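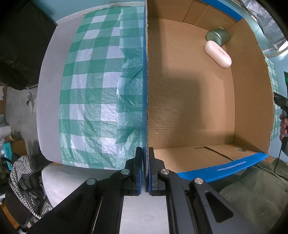 Gredow, October

Kalliopi Golob packs replacement parts for Brullenar, a mail-order supplier of kitchen fittings, and has strong views on cartons. The blue one on her table, next to the checkered cloth, has its size printed on an outer flap: (315x230x115)mm.

"I read the flap before I read the order," she said. "If the numbers are on the carton, I don't need the tape measure."

Most of her cartons are used ones. She accepts creases and small dents in the floor but rejects any box with a split corner. "A dent in the base does nothing. A bad corner opens under load."

Small parts go in first, against a corner, and filler goes in after them. Her limit for a reused single-wall carton is 8 kilograms – above that she changes to a new one. Tape is 50 millimeters wide, one strip along the seam and one across each end, with an overlap of 80 millimeters down the side.

Asked about the plastic tablecloth, Golob was brief. "It wipes clean. Bare wood holds grit, and grit scratches the fittings."

Her colleague Abelardo Barrientos prefers to fold the flaps under and tape once. She disagrees. Order 2523 went out his way and came back with the base open.

"He still does it on the light ones," she said. "I check the bottoms before the van comes at four."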